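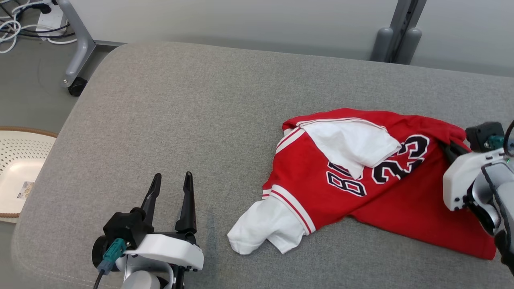 Red jersey and white T-shirt on the gray upholstered surface.

Category: Club Business / Minutes / Kit and Laundry

Womthorpe Basketball Club
Minutes of the Kit and Laundry Meeting
September 16, 2025
Location: upstairs room, Fomville Sports Hall

1. Opening and previous minutes

The meeting opened with the kit manager in the chair. Also present were the club secretary, the equipment officer, the junior section coordinator and two team representatives. Apologies were received from the away travel coordinator.

The August minutes were accepted with one correction. Under item 4, "shorts, adult" should read "shorts, youth large." The secretary will amend the file copy.

2. Jerseys returned with undershirts attached

The equipment officer reported that jerseys are still being handed in with T-shirts inside them, or bunched up with them. The photo at the head of these minutes was referred to. A red jersey with black numerals outlined in white lies loosely on the padded top, wrinkled and partly folded over itself, with white T-shirt fabric over the top and a white sleeve coming out beneath. The "23" is legible near the upper right.

The equipment officer stated that garments in this condition take longer to sort and that undershirts are regularly bagged with team kit by mistake. One team representative said that players change quickly after away games and pull both layers off together. The coordinator noted that the same happens in the junior section.

Agreed: players separate the two layers before handing in. Undershirts are personal items and go home with the player. Any found in returned kit will be held on the lower shelf until the next practice.

3. Washing procedure

The existing sheet was reviewed line by line. The revised wording is as follows.

Jerseys are turned inside out before washing. Cold cycle, short spin. Red and white items are washed separately. No fabric softener. No tumble drying of any garment with printed numerals. Jerseys are hung by the hem.

A question was raised on whether the striped trim on collars and cuffs needs separate treatment. The equipment officer has seen no color transfer into the white stripes on cold cycles. No change made.

The representative of the second team asked whether 50 minutes is the correct cycle length. The kit manager confirmed that it is, for the machine at Fomville. The sheet will state the program name as well, as home machines differ.

4. Folding method

Two methods are in use and the stacks do not match. The meeting compared them using a spare jersey.

Method A: jersey face down, sides folded to the center, hem brought up to the collar. The number on the back is hidden when the stack is turned over.

Method B: jersey face up, folded once lengthwise, then in thirds. Quicker, but the fold runs through the numerals.

The coordinator prefers B for junior games because of the time available. The equipment officer objected to the crease across the print. After discussion it was agreed to use a modified form of A: jersey face up on a flat surface, smoothed from the collar down, sleeves in, sides folded behind, hem folded behind to the collar. The number then shows on top and can be read without opening the stack.

Folding is to be done on a padded or cloth-covered surface where one is available. The floor of the changing area is not to be used.

5. Storage and labels

The tall cabinet is full. The red set and the white set currently share one shelf. Agreed to move the white set to the shelf below and to keep jerseys in number order, lowest number at the left.

The Grurport shelf labels have come loose on two shelves. The secretary will reprint them in larger type. The coordinator asked that the junior shelf be labeled by size as well as by number. Agreed.

6. Replacement kit

The supplier, Zwane, has quoted $472 for replacement jerseys and one spare set of shorts. The quote includes numbering and excludes delivery. One team representative asked whether reprinting the numerals on older jerseys would cost less. Zwane does not reprint over existing numbers. The kit manager recommended acceptance, subject to a sample being checked for the outline on the numerals.

Approved, subject to the sample.

7. Kit bags

Zippers have failed on two bags. Repair was quoted at $20 per bag. Approved. Until the bags are back, away kit will travel in the plastic crates with lids.

8. Other business

The junior section has asked for a mesh bag for socks. The equipment officer has one at home and will bring it in.

The light over the cabinet flickers. To be reported to the hall office.

9. Actions

Secretary: amend August minutes; reprint shelf labels; post revised washing sheet inside the cabinet door.
Equipment officer: reorder shelves; bring mesh bag; take two bags for repair.
Kit manager: request sample from Zwane; report the light.
Team representatives: inform players of the undershirt rule before the next game.
Junior coordinator: send size list to the secretary.

The date of the next meeting will be set once the sample has arrived.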